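Malathi Iyengar
27/07/2022

1/ I have moved to a town called Larnham for work and would like to report on the experience of buying a couch here. A thread, because I have time. I have nowhere to sit.

2/ The couch is from Andale. The website said "in stock." I now understand this to be a statement about couches in general, and that somewhere on earth there are some.

3/ Delivery was booked for 8 to 6. I asked if they could narrow that down. The man thought about it and said it would probably be daytime.

4/ Stayed home. Did not shower, in case. Ate crackers standing at the kitchen counter like a horse. At 5:50 I got a text saying they were sorry they missed me.

5/ Called. I was number 152 in the line. There's a flute piece on the hold music that stops every so often, so you think a person has picked up, and you say "hello?" to a flute.

6/ The second delivery slot was also missed, but they left a card this time. The card was for a Zalewska. There is no Zalewska in my building. I hope she's comfortable, wherever she is, on my couch.

7/ My mother has asked why I didn't bring the old one. The old one cost 2,000 dollars to move and 90 to buy, Mom. We have been over this. 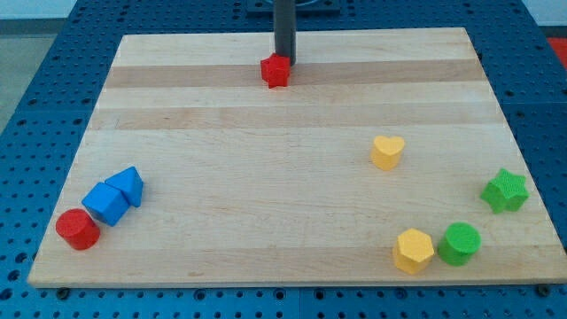
8/ Things people have told me to sit on in the meantime: a yoga ball, a cooler, "just the floor, it's good for your hips." My hips have not asked for this.

9/ Bought a folding chair from the hardware store. It's fine for one person who doesn't lean. Had a coworker over and we took turns.

10/ Update: Andale has passed me to Celance, who do the actual driving. Celance says the couch is on the truck. Andale says the couch is in the warehouse. I've asked them to talk to each other and they both said they'd make a note.

11/ Somebody in my replies wants to know why I don't cancel. Because a refund takes until September and a couch takes "7 to 10 business days," and I'm still the kind of person who believes a number if it has a dash in it or the word "to."

12/ They came!! Two guys, very polite, up the stairs in one go. It's the ottoman.

13/ The ottoman is lovely. The ottoman matches a couch I've seen pictures of. I'm sitting on it now with my back against the wall and my feet on the folding chair.

14/ Celance would like me to rate my delivery out of five. I've left the tab open. Will post again when there's a couch, or when Zalewska gets in touch.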